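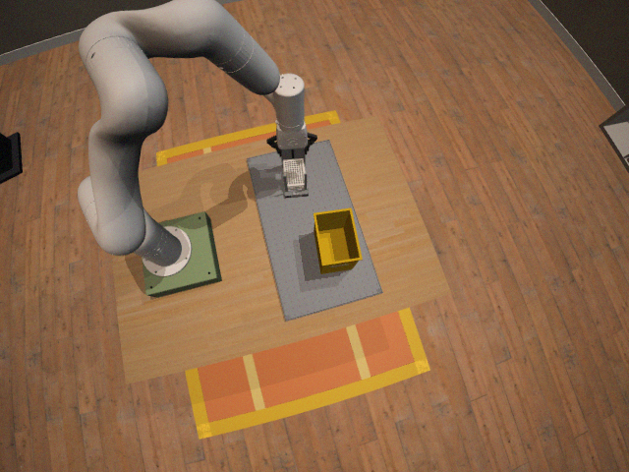 4. 시뮬레이션 환경과 그 한계

4.1 공방 조건

본 연구의 작업대는 공유 공방 Irnham의 한쪽에 설치되었다. 전용 실험실이 아니므로 바닥 고정이 허용되지 않았고, 작업이 끝나면 상판을 벽 쪽으로 밀어 두어야 했다. 상판은 Skustemwood에서 재단한 목재이며, 팔의 받침판은 상판에 볼트로 체결하였다. 그리퍼 손가락은 Prandevmont 키트의 도면을 고쳐 공방에서 직접 가공하였다. 제어와 학습에는 공개 배포판 Abubakari를 썼다.

이런 조건에서 시뮬레이션을 먼저 돌려 보자는 제안은 자연스럽게 들린다. 공방 사용 시간은 예약제이고, 가공을 잘못한 부품은 다시 깎아야 하며, 팔이 상판을 치면 그날 작업은 끝난다. 우리도 같은 이유로 시뮬레이션에 상당한 시간을 썼다. 다만 그 시간이 실제 제작에서 그만큼 회수되었는지는 의문이며, 이 절은 그 의문을 정리하는 데 할애한다. 선행 제작기 다수가 시뮬레이션 성공률을 제작의 중간 성과로 제시하는데, 그 수치가 무엇을 보증하는지 밝힌 경우는 드물다.

4.2 과제 정의

과제는 구멍이 촘촘한 작은 흰색 블록을 집어 뚜껑 없는 노란 상자 안에 놓는 것이다. 상자는 회색 금속판 위에 있고, 블록의 시작 위치는 매 시행마다 판 위에서 무작위로 정해진다. 한 시행의 제한 시간은 12초로 두었다. 블록이 상자 바닥에 닿은 채 그리퍼가 열려 있으면 성공으로 기록하였으며, 상자 벽에 걸친 경우는 실패로 처리하였다.

그림 4는 렌더링된 작업 환경의 한 순간이다. 검은 평행 그리퍼가 아래를 향해 있고, 블록은 두 손가락 사이에 물린 듯한 상태로 금속판 바로 위에 떠 있다. 이 한 장면으로는 파지가 안정적인지 판단할 수 없다. 손가락과 블록의 접촉이 렌더링 해상도에서 구분되지 않기 때문에, 본문에서 파지 여부를 언급할 때는 접촉력 기록만을 근거로 삼았다. 렌더링 화면을 보고 성공을 판정하는 관행은 재고할 필요가 있다.

4.3 학습 절차

정책은 3,000회의 시뮬레이션 시행으로 학습하였고, 별도의 300회로 평가하였다. 평가 시행에서는 블록의 위치와 방향만 바꾸고 조명, 바닥, 상판의 질감은 그대로 두었다. 이 설정은 평가를 쉽게 만든다. 배포판의 기본값이 그렇게 되어 있었고, 우리는 첫 결과를 낸 뒤에야 이를 확인하였다. 질감을 고정한 평가에서 얻은 성공률은 따로 보고하지 않는다. 그 값은 정책의 능력보다 환경의 단조로움을 더 많이 반영할 것으로 판단하였다.

질감과 조명을 무작위로 바꾼 뒤 다시 평가했을 때 300회 가운데 190회가 성공하였다. 실패한 시행에서는 두 가지 양상이 되풀이되었다. 하나는 블록을 든 그리퍼가 상자 위에 도달하기 전에 열리는 경우이고, 다른 하나는 손가락이 블록의 모서리를 눌러 블록이 옆으로 미끄러지는 경우이다. 전자는 보상 함수의 문제로 보인다. 후자의 원인은 확정하지 못했다. 마찰 계수를 올리면 미끄러짐이 줄어들지만, 올린 값이 실제 재료에 맞는다는 근거가 없었다.

4.4 모델에 담긴 것과 빠진 것

환경 모델은 겉모습에 공을 많이 들였다. 밝은 목재 상판에는 나뭇결이 있고, 바닥은 적갈색과 호박색이 섞인 쪽마루이며, 상판 앞쪽에는 노란 테두리를 두른 주황색 매트까지 놓여 있다. 팔의 그림자도 상판 위에 부드럽게 떨어진다. 보기에는 그럴듯하다. 그러나 과제의 성패를 가르는 물리량 가운데 이 겉모습에서 비롯되는 것은 거의 없다.

가장 크게 빠진 것은 상판의 처짐이다. 그림 4에서 팔은 상판 왼쪽의 녹색 정사각형 받침판 위에 서 있다. 시뮬레이션은 받침판과 상판을 하나의 강체로 취급하며, 따라서 팔이 뻗을 때 상판이 휘는 현상은 나타날 수 없다. 공방의 상판은 휜다. 팔을 반대쪽으로 길게 뻗은 자세에서 손끝 높이가 눈에 띄게 낮아졌고, 시뮬레이션에서 얻은 하강 높이를 그대로 쓰면 손가락이 금속판에 닿았다. 우리는 하강 높이를 손으로 보정하여 이 문제를 넘겼다. 이 보정이 들어간 이상, 정책이 실물로 그대로 이전되었다고 말하기는 어렵다.

블록의 구멍도 문제였다. 시뮬레이션의 블록은 표면에 작은 구멍이 격자로 나 있는 모양이지만, 충돌 계산에는 구멍 없는 직육면체가 쓰인다. 실물에서는 손가락 끝이 구멍 가장자리에 걸리는 일이 생겼다. 걸린 상태가 오히려 파지를 도운 시행도 있었으므로, 이 단순화가 결과를 어느 방향으로 치우치게 하는지는 단정할 수 없다.

금속판의 반사 역시 충분히 다루지 못했다. 렌더링된 판에는 얼룩 같은 질감과 작고 어두운 점들이 있으나, 공방의 형광등 아래에서 생기는 번들거림은 따로 모델링하지 않았다. 카메라 노출을 수동으로 고정한 뒤에는 블록 검출이 나아졌다. 노출값은 시뮬레이션에서 얻은 것이 아니고 공방에서 여러 번 시도하여 정한 것이다.

4.5 비용에 대한 검토

시뮬레이션이 무용했다고 주장하려는 것은 아니다. 팔꿈치가 위로 꺾이는 자세에서 팔 아래쪽 링크가 상판 바깥으로 나간다는 점은 모델을 돌려 보고 알았고, 덕분에 받침판 옆에 두려던 공구함의 자리를 옮겼다. 상자를 팔에서 얼마나 떨어뜨려 놓을지도 모델에서 먼저 정했다. 두 가지 모두 기하학적 간섭에 관한 판단이었으며, 학습된 정책 없이도 얻을 수 있는 것이었다.

반면 정책 학습에 들인 시간은 정당화하기가 어렵다. 하강 높이와 노출값, 그리퍼를 닫는 힘은 모두 공방에서 다시 맞추었다. 같은 시간을 상판 아래에 보강재를 대는 데 썼다면 보정 자체가 필요 없었을지도 모른다. 비교 실험을 하지 않았으므로 이는 추측에 머문다. 보강재를 댄 상판에서의 시험은 7월로 예약해 두었다.

소규모 공방에서 비슷한 작업대를 만들려는 독자에게는 간섭 검사까지만 시뮬레이션으로 처리하고 상판의 강성을 먼저 측정할 것을 권한다. 측정에는 다이얼 게이지 하나와 추 하나면 된다. 우리는 게이지를 받침판의 두 모서리 옆과 상판 반대쪽 끝에 차례로 대고 읽었으며, 팔의 전원을 끈 상태와 켠 상태를 따로 기록하였다. 기록 양식과 환경 설정 파일은 부록에 실었고, 설정 파일은 2025년 6월 30일 판을 기준으로 한다. 그 이후에 배포판의 기본 마찰값이 바뀌었다면 4.3의 결과는 재현되지 않을 수 있다.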